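Stop selling me a better night's sleep

I bought my last mattress in February and I'm still getting emails about it. There have been 54 of them so far (I went back and counted, because I was that annoyed). One wanted a review, which is fair enough. The rest wanted me to buy a topper, a spray, a pillow with a name like a space program, and an app called Obi that would score my sleep out of 1,000.

I signed up for the app. Of course I did! The first morning it gave me 394. I'd woken up feeling great, made my coffee, looked at my phone, and suddenly I was exhausted. I spent the whole day being a person who'd slept 394. By lunch I was reading about magnesium.

My gripe is that sleep used to be the one part of the day you couldn't be good or bad at. You went to bed, you got up, and if it was a rough night you complained a little and had another one coming. Now it's homework. Privent will sell you a ring, Wuvus will sell you a lamp that pretends to be the sun, and every one of them wants a monthly fee to tell you what your own face could tell you in the bathroom mirror.

And the stuff that does help me is so boring that there's no money in it. I keep the room cool. I go up at the same time most nights. I put clean sheets on more often than I used to – plain ones, a fitted sheet pulled flat, pillows you can squash into shape. 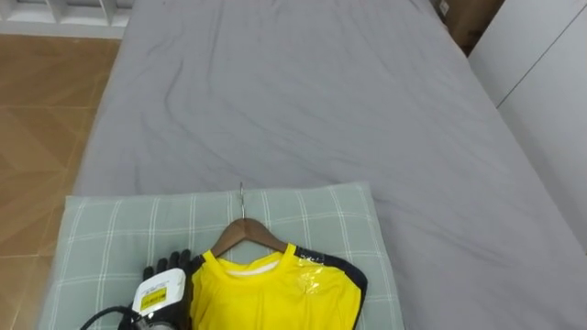
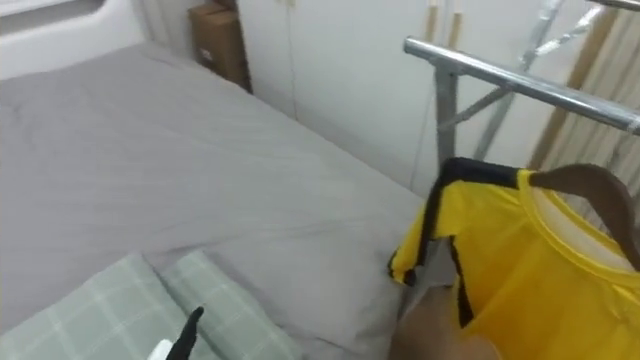

A plain gray sheet will never need a software update.

When I said some of this in my newsletter, a reader who signs as Hitarero wrote back that I was being unfair, that a tracker was what finally got them to see a doctor after years of waking up worn out, and that for people with a real sleep problem a number can be the thing that gets them taken seriously. I've thought about that a lot. I think it's right, and I'd never tell anyone in that spot to throw the gadget away.

But most of us aren't in that spot. Most of us stayed up too late watching a show about boats. I didn't need a chart for that, and I sure didn't need a second chart comparing me with other people in my age group.

I deleted the app after a night it scored 182. I'd been up with a stomach bug, so for once I agreed with it.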